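工房メモ|遠隔操作でアームに作業を教えるときのコツ

飴を器から器へ移すだけ。でも教える側の手つきがそのまま出る作業なので、最初の練習にはこれがいちばん。Pikdale工房で使っているやり方をざっとまとめておきます。急ぎ書きなので順番は適当。 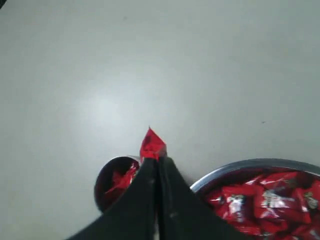 文:ルアナ・セイシャス(Pikdale工房 教示担当)
2023年1月2日(月)

まず持ち方。個包装の飴は、包みの真ん中を狙うとつるっと逃げる。端のしわ、とがった角。そこを指先でつまむ。角が少し上に出るくらいで十分。深くくわえさせようとして下まで突っ込むと、隣の飴まで一緒に上がってきます。

操作レバーはゆっくり。とくに閉じるとき。人間の手だと無意識に力を抜くけど、レバー越しだとその感覚がない。だから閉じる前にひと呼吸。Waslowのレバーは遊びが大きいので、最初の数回は空でカチカチやって慣れてから記録を始めること。

迷ったら撮り直し。途中で止まって考えた記録は、アームも同じところで止まって考えるようになる。ほんとに。うちでは最初の189本のうち13本を捨てました。もったいないと思わないで捨てる。

器の置き場所。毎回ちょっとずつ変える。指一本ぶんでいい。きっちり同じ場所に置くと、その場所でしかできない子に育ちます。飴の山もときどき崩す、混ぜる、片側に寄せる。

金属の器は光る。天井の灯りが縁に映りこむと手元カメラの見え方が変わるので、灯りは柔らかめに。紙を一枚かませるだけでもだいぶ違う。
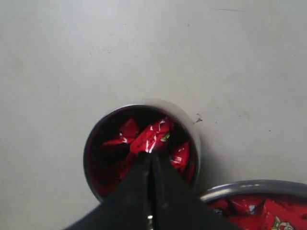 山に指を入れるときは、閉じぎみで下ろして、飴に触れる手前で少しだけ開く。最初から全開だと縁に当たります。当たったらその回はやり直し、器の縁もチェック。へこみがあると次から飴がひっかかる。

深さは目で決めない。手元カメラの映像は奥行きがわかりにくいので、横からも一度のぞく。慣れた人ほどこれをサボる(私です)。

手で直接アームを動かして教える場合。ひじの下を支えて、手首のほうは軽く添えるだけ。手首を握って引っぱると動きがガクガクになる。あと自分の腕がカメラに写りこまないように立つ位置を先に決めおくこと。袖の長い服は避ける。

遠隔と手渡し、どっちがいいか。細かいつまみは遠隔、大きく運ぶ動きは手で直接。ルアナ・オノラトは全部遠隔派で、同じ名前なのに意見が合いません。まあ好みで。ただし一つの作業の中で混ぜないほうがいい、あとで見返すとき面倒。

一回の長さは短く。飴一個つまんで、移して、離して、指を元の高さに戻す。ここまでで一本。戻すのを忘れがち。離したところで記録を切ると、次の出だしがばらばらになります。

疲れたら交代。集中が切れると手が速くなる。速くなった記録は見ればすぐわかる。午前に半分、午後に半分くらいがちょうどいい。

指先の掃除も。包み紙のつやで指がだんだん滑るようになるので、乾いた布でさっと拭く。洗剤はだめ、ぬるぬるが残る。机のゴミも一緒に払っておく。小さい粒でも手元カメラだとけっこう目立つので。

ファイル名には日付と操作した人の名前。これだけは最初から決めておいてくださいい。5月に173本ぶんを後から書き直して、丸一日つぶれました。
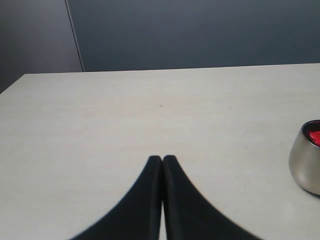

問 教えるのは上手な人一人だけのほうがいいですか。

答 はじめは一人で。動きがそろっていたほうが、うまくいかない原因を探しやすいです。ひととおりできるようになったら二人目を足してください。その場合も、つまむ向きと戻す高さだけは先に合わせておくこと。

レバーの遊びの調整はCamargoの手順書の後ろのほうに載っています。工房の棚、上から二段目。読んだら戻してください。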